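3.2 Traverse and package build

Package hardness on the Dokow winder is set by three things: overfeed, cradle pressure and traverse angle. The first two were left alone for this part of the work. Only the angle was changed. Spindle speed fixed, same yarn lot throughout, same tubes (Matlala, paper, the plain kind with no groove).

Earlier trials at Pastby had shown soft shoulders on most packages, and the usual fix on the floor was to tighten the cradle. That works for the shoulder but it hardens the base, and the dye house then complains about pale inner layers. Venter and Ndlovu had already argued for leaving the cradle alone and going after the turn-round point instead. We follow them here.

Procedure. Yarn was wound at each angle until the package reached full size, then doffed, rested overnight and tested for hardness at the shoulder, the middle and the nose. 20 packages per setting. Any package with a break during winding was thrown out and wound again, since a knot near the shoulder gives a false high reading. Readings were taken by the same person (Soliman) to keep hand pressure even. Room air was kept steady but not tightly controled, see section 5.

The guide was changed after every 200 hours. A worn guide lets the yarn lag at the turn, and this looks just like a bad angle. We lost most of April to that before Xaba swapped the guide out on a hunch. Results from before the swap are not used anywhere in this paper.

3.3 Results

Small angles gave dense packages with hard shoulders, as expected. Large angles gave open, even packages, good for dyeing, but with more sloughing at the nose when unwound at speed. The middle settings were the best trade. At 3 degrees above the factory setting the gap between shoulder and middle hardness was the smallest we saw, and unwinding tension stayed flat almost to the tube.

One odd result. Position 8 on the machine ran softer than its neighbors at every angle. Changing the cradle spring made no difference. Belt slip is the likely cause, as the drive for that end is the longest run, but we did not open the casing to check and so leave it as a guess. Dropping that position from the averages does not change the order of the settings.

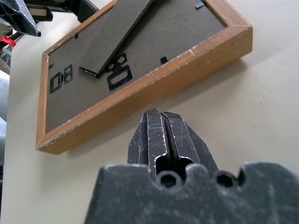

Figure 4. Gripper with its two fingers closed.

Cradle pressure and angle are not independant, of course. A softer package sits lower under the roller and sees a bit less load as it grows. Mathebula's correction for this was tried and made little difference at our package size. On bigger packages it would matter more. Anyone running the heavier Fastevley tubes should apply it.

Unwinding tests were done on one yarn only. Filament with more crimp may well behave differently at the nose, where there is less to hold the outer layers in place. Work on this is under way and the numbers are not ready. For flat filament the settings in Table 2 can be used as they stand, guide wear permitting.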